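The long weekend I spent inside the laundry cell

So I promised a few of you an update on the laundry robot, and then August happened and I wrote nothing. Sorry! The short version is that it's running again, I have a bruise on my shin the shape of a floor bracket, and I now know far more about cable slack than I ever wanted to.

For anybody new, I look after a two-armed robot at a little shop in Lolton. Its whole job is laundry. It opens the washer, moves clothes between the basket and the drum, and closes up again. My job is everything that lets it do its job, which mostly means bolts, cables, cameras and a spreadsheet with 317 rows in it. Tracey Crabtree started that spreadsheet before me and I inherited it along with her torque wrench (best tool in the building, don't touch it).

What went wrong first was the left gripper. It had started closing a hair late. If you stood there and watched you'd see the arm arrive, stop, sort of think about it, and then pinch. On a towel you'd never care. On the edge of a washer door you care a lot, as the arm is already starting its pull by the time the fingers have made up their mind, and you get a nice scraping sound and then an error.

I did what I always do, which is blame the software. I sent Rezaul Gazi a very confident message about timing. He wrote back at 6:40 in the morning with a plot and the words "check your cable." He was right. The cable to that gripper had been tied down too close to the wrist, and every time the wrist rolled all the way over it was tugging on the connector. Not enough to drop out. Just enough to make the signal flaky.

If you have one of these at your own place, do this before you do anything clever: power down, wait for the arms to settle on their brakes, and then roll the wrist by hand through its full travel while you look at the cable and nothing else. You want a loose loop that never goes tight and never gets long enough to snag on the door. Mine went tight at about three quarters of the way round. I cut the ties, gave it more slack, moved the first tie point back toward the forearm and swapped the connector while I was in there.

Then of course the loop was too big. First test run, it brushed the door on the way past. Back in, shorter loop, try again. I think I did that four times. Usa Kongkaew walked by on the third one and asked if I was knitting.

The next part was the fingertips. We use soft tips on the grippers and they wear smooth, which you don't notice until a sock slides right out of them. I change them at 1,425 cycles now. We used to wait for somebody to complain. Clean the seat with a dry cloth before the new one goes on, press until it clicks, and tug it harder than feels polite. I skipped the tug once last year and spent half an hour fishing a tip out of a drum with a flashlight in my teeth.

After any work on the hands you have to redo the calibration, and this is the bit I used to dread. The robot needs to know where its fingers are compared with what its cameras see, and a new tip shifts that a little. The old routine had over 200 poses in it and took most of an afternoon. Nataša Papadopoulos went through them one by one and threw out everything that didn't move the result, and now I can start it, go make a coffee, drink the coffee, and come back to a number I can live with. She has refused all offers of cake. I'm still working on that.

And then there's the washer, which people forget is part of the cell too! The robot knows where the door is because the washer stays put. Except washers walk. Ours is in a corner, and after a few spin cycles it had crept forward and turned slightly, and I'd been "fixing" the arm for a problem that was really in the feet of the machine. I leveled it, snugged the lock nuts up properly and put a strip of tape on the floor along the front feet so I could see any drift later on. Check the tape in the morning. It takes two seconds.

With all that done I set up for a proper test. Basket on top of the washer, three pieces in it, door wide open, both hands down low in front. I like mixed colors for this, something dark and something light and something in between, so I can tell if the cameras are struggling with one of them.

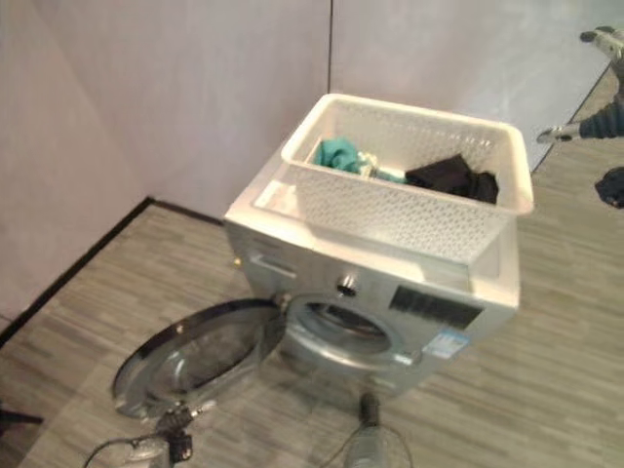

How often should you recalibrate if nothing has been changed or bumped? Once a month is plenty for a cell like mine, plus a quick check any time the washer has been moved for cleaning.

The black garment was the one I was worried about, to be honest with you. Dark cloth in a drum is a dark thing in a dark hole, and the old camera settings just gave up on it. Rezaul had bumped the exposure for the wrist cameras while I was on the floor with my wrench, and the first run went in clean, all three pieces, no late pinch, no scraping. I ran it again right away before I could get too pleased with myself. Second run it fumbled the small one and had to go back for it, but it did go back for it, and I'll take that.

Still on my list: a better clip for that cable (the zip tie is fine, but I want something I can open without cutters), a spare set of tips that doesn't live in my jacket pocket, and a talk with Eirlys James about moving the emergency stop. Right now it's on the side where I have to lean over the door to reach it, and I don't love that. She wants it on a post by the entrance and I want it at knee height where I usually am. We'll see who wins.

If any of you run a similar setup and have found a cable clip you like, please leave me a comment. I've tried two kinds so far and they both popped open on the wrist roll.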